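Testers wanted for our two-arm bench kit - October start

Lachlan Halliday
4 comments | 6 shares

Hello all! I run the tiny hardware side of Vollisden, and I'm after six people to live with our new bench kit for five weeks and tell me what's wrong with it. It's called the Zetau, and it's a pair of tabletop arms on one shared rail, sold as a bundle with the control software (Predix) and a getting-started guide that I wrote far too quickly.

You don't need to be an engineer. I'd love a teacher or two, someone with a small workshop, maybe a retired fiddler with clocks or model trains - anybody who'll put in four hours a week and send me grumpy notes. If you've used our older McAlister single arm you're very welcome too, but please say so when you write, as I want a mix.
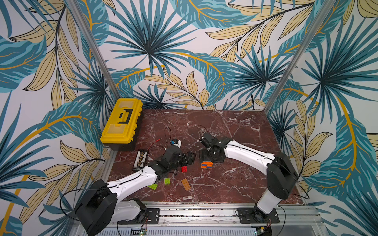
Both arms over the toy bricks, with the toolbox in the back corner.

Most of the tasks are brick jobs like these: picking, moving, stacking, handing over from left to right. After that you can try whatever you like on it, within reason (no kettles, please). I'm especially keen to hear about the guide, the cable routing, and whether the grippers annoy you as much as they annoy me on small parts.

What you'll need: a solid table you can leave set up, a fairly recent laptop, and a door you can shut on pets and toddlers. We deliver and collect, and I'll do a video call with you on the first evening to get it all running. There's a modest fee at the end, plus a decent discount if you want to keep the kit.

To put your name down, send me a few lines about yourself and what you'd try first. No CVs - I won't read them!

Related
Zetau bench kit: what's in the box
Moving from McAlister to Zetau
Predix update notes

Contact | © Vollisden | Back to top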